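Ailsa Gourlay has been running the robotics club at Sokstead for long enough that she no longer tidies up before visitors arrive, and I was glad of it, because half the pleasure of an afternoon there is reading what the students have taped to the walls. There are diagrams, snack rotas, a very long argument in three colors of marker over whether a sock has a front. We found two stools, she cleared a box of screws off one of them, and I asked her how a club that used to build line-following cars had ended up spending a whole year on laundry.

"It was the students, it really was," she said. "I had a nice plan all typed up (I was proud of that plan!) and in the first meeting back in May one of them asked why robots in movies can fly a spaceship but you never see one put away a pair of pants. And then everybody was talking at once, and that was the end of my plan."

The project they settled on is called Nullatcombe, after a village in a story the younger ones were writing, and the goal is simple enough to say. They want to teach a small arm to fold clothes by first recording people doing it, using a gripper held in the hand with a camera riding along. The students take the kit home, fold what there is to fold, and bring the recordings back to be sorted and labeled. Ailsa set the first target at 40 recordings. They had 34 by the deadline, which she called a respectable total given that two of the families had been moving house.

"What I like about it is that homes are messy," she told me. "On our table in the club room everything is flat and the light's the same and the shirt is always the same shirt. Then you go to somebody's bedroom and there are curtains and pillows and a pile of other things waiting, and you've got jeans, and jeans are a whole subject by themselves. They're heavy, they've got seams and pockets, they don't want to lie down."
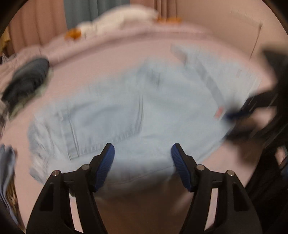 Mansour doesn't agree that jeans are the hard part, and told me so from the next bench without looking up from a laptop. Jeans at least stay where you put them, was the argument, and a thin T-shirt is far worse, since it slides and clings and you can pinch two layers when you only wanted one. Anyone who doubted it was welcome to label the T-shirt recordings for a week and see how they felt.

Ailsa laughed at that and let it stand. She told me she'd rather have them disagree over fabric than sit quietly agreeing with her, and she has started giving part of every meeting over to it, with whoever is making the claim having to find a recording that backs it up.

I asked what had surprised her most, and she thought for quite a while, turning a spare screw over in her fingers.

"How slow you have to go," she said. "These kids can fold a pair of jeans in a few seconds with their hands, and then you give them a gripper with two jaws and they're all thumbs! They get cross with it. And then after a bit they start thinking about where to take hold, and which edge goes first, and they've never had to think about that in their lives. One of the parents told me her son had been explaining pillowcases to her at dinner."

The recordings that go wrong are kept too, in a folder of their own. She was firm about that. The students wanted to delete them at first, and she talked them around by having everyone watch 10 of the bad ones together and write down the moment where each one started to slip away.

Next comes the Zorbridge meet, where clubs show each other what they've been working on. The arm can manage a hand towel on a good day. It has not yet been allowed near denim, and Ailsa would like it to try a pillowcase first, though she expects to be outvoted.

"They want to bring jeans," she said, getting up to look for the box of screws she had moved. "So I suppose we're bringing jeans."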